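3.2 Surface figure and the choice of a reading table

The second part of our study concerns the tables which people choose in the public reading rooms of Bavstead and Ultotitz. In the first part we asked only about noise and distance to the window. Several respondents then wrote, without being asked, that they prefer a table "with a calm surface". We did not expect this answer and we decided to follow it.

We received 324 completed forms, collected during February in 8 reading rooms. Each form had 21 items, of which 2 concerned the table top itself: its lightness and its pattern. The pattern was rated on the Kushnir scale, from plain to strongly figured. This scale was made for furniture catalogs, and for our purpose we kept its wording but shortened the instructions.

Light tops were preferred in both towns. The result for pattern is less clear. Regular visitors, who come to read for many hours, gave better marks to surfaces with long and quiet lines, while short-term visitors showed almost no preference. We also found that glare was often mixed with pattern in the free comments - a reader who complains of a "restless" table may in fact complain of the lamp above it. For this reason the two items should not be read separately, and in Section 4 we report them together.

A difficulty is that flat-sawn wood does not look the same over its whole area. Long, nearly parallel lines can change to wide ovals (Figure 3), and the reader who sits at one place may judge a different pattern than the neighbor.

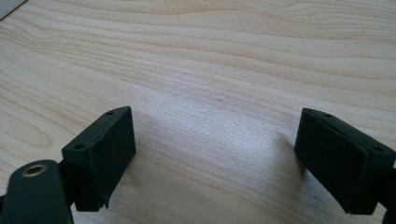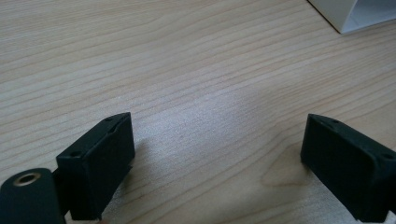 The author: Research associate, Reading Spaces Group, Zetcombe

Figure 3. Pale wood grain with reflected light on the surface. The first picture shows the stretched ovals at the left; in the second the lines run mostly from side to side.

In later work the respondents should mark their seat on a plan of the table before they rate it.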